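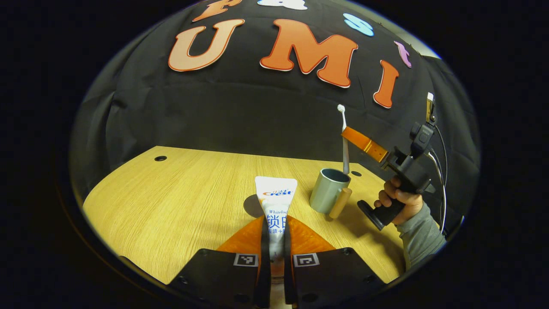
Toothbrush mug

A toothbrush mug (also tooth mug, tooth glass or, in older American catalogs, tumbler) is a cup kept near a bathroom sink to hold one or more toothbrushes, and usually a tube of toothpaste for as long as the tube agrees to stand up. It differs from a drinking mug mainly in that people no longer want to drink from it. Most began life in a kitchen cupboard and were moved to the bathroom after a chip, a divorce or a change of color scheme.

Name

"Tooth mug" is the older term and once meant a cup for rinsing the mouth, with the brush kept elsewhere. As rinsing from the cupped hand came to be thought acceptable, the brush moved in. Makers now prefer "tumbler" for a version with no handle, "holder" for one with a slotted lid, and "bath accessory" for anything over a certain price.

Form

The typical mug is a plain straight-sided cup. Glazed stoneware, porcelain, glass, enameled steel and plastic are all common. Weight matters more than looks: a light cup tips as soon as two brushes lean the same way, which they will. Handles are optional and of disputed value, as the mug is seldom lifted except to be cleaned, and it is seldom cleaned. Wooden handles on ceramic bodies are a recent fashion borrowed from coffee ware. They look well on a shelf and need more drying than most households are prepared to give them.

Capacity is a poor guide to usefulness. A mug of 340 milliliters will hold a family's brushes comfortably, though depth is the real question. If the cup is too deep, a child's brush sinks to the bristles; if too shallow, an electric brush goes over backward and takes the others along.

Contents

The manual toothbrush stands in the mug handle down, head up. This is the accepted position in nearly every bathroom and is recommended on the grounds that bristles dry faster in open air than in whatever is at the bottom of the cup. 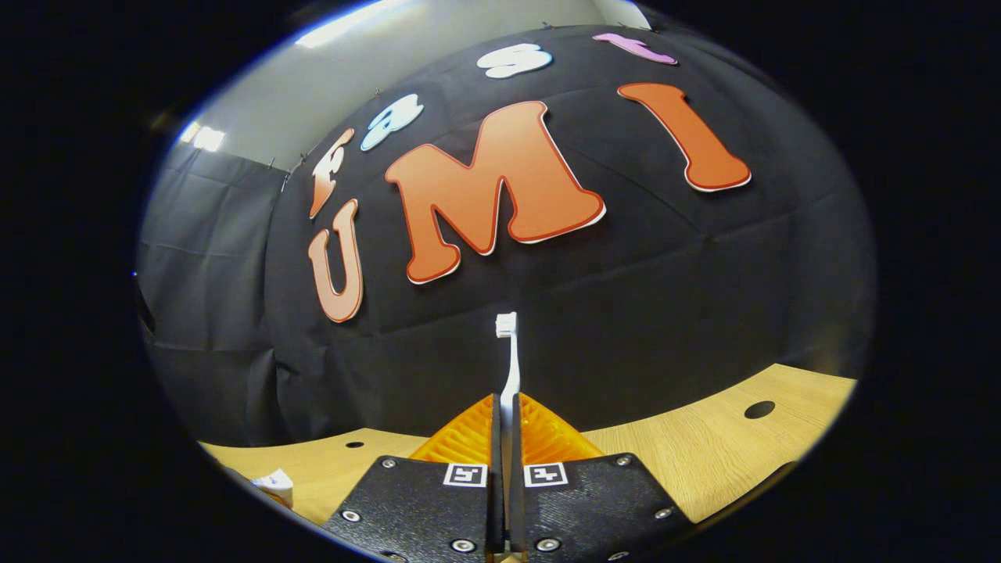 A slim handle has its drawbacks, chiefly that it slides around the rim and comes to rest against its neighbor. Households with identical white brushes generally settle the matter of ownership with a rubber band, a dot of nail polish or an argument.

Toothpaste is a less settled tenant. Tubes that stand on a wide flat cap are often left beside the mug; tubes with a narrow cap go inside, where they take up the room of two brushes. The ethnographer Brândușa Toma, whose survey Beside the Basin covered 325 bathrooms, found that the tube was kept outside the mug in most of them and that almost every respondent described this as temporary.

Other items recorded by Toma include combs, nail files, a thermometer, and the spare brush "for guests," which in several cases had outlasted the friendship.

Residue

Water running down the handles collects in the base, where it mixes with toothpaste to form a gray-white deposit. The deposit has no agreed name in English. Toma uses "silt." It is removed with hot water and a bottle brush, or with vinegar left overnight, or by buying another mug.

Design attempts

Several firms have tried to abolish the silt. The Melelex tumbler had a raised grid that kept the handles out of the water and proved harder to clean than the water had been. Plandonix sold a two-part mug with a drip tray; 2,000 were made, and the trays turn up separately as soap dishes. The Prendville, designed by Gheorghița Bălan, had an open base and stood on three short feet. It drained perfectly, onto the shelf.

Bălan later returned to the closed cup and wrote that the older shape "had at least the manners to keep the mess to itself."

Collecting

Interest is modest. Hotel mugs bearing a crest or monogram are the most sought after, and the Ogundipe sale catalog lists 6 of them in one lot — "provenance not discussed." Matched sets with soap dish and tray bring more than single mugs, except where the mug has plainly been used, in which case bidders tend to ask for it to be left out.

See also: Soap dish; Medicine cabinet; Shaving mug; Toothpick holder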